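Ticket: Segers bin-pick kit, cycle stops when the wrist turns
Opened by: Els Claeys
Status: waiting on customer

March 13, 2026

Hi Tươi, me again! Your idea of reloading the Vestora settings got me further than I expected. It ran 23 picks in a row, then stopped with the same "grip timeout" as before -- arm down in the bin, gripper just sitting there. I cleared it, and 4 picks later it did it again.

What I've tried since my last message:
Swapped the gripper cable for the spare. Same thing.
Dropped the speed from 3,000 to 500 in the Vestora menu. Fewer stops, but way too slow for us.
Checked the clamps on the bin, all tight.

I'm starting to think it's the cable loop at the wrist. The Lamholm manual says to leave slack there but never says how much, and ours swings pretty wide (I may have been generous when I put it on, sorry). If I hold the wrist still and open and close the gripper by hand from the menu, I get no timeout at all.

Could you look at how the cables run and tell me if you'd shorten the yellow one or just tie it in closer to the black ones? I don't want to cut anything before I hear from you.
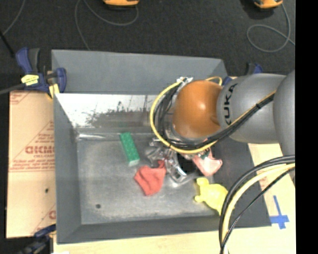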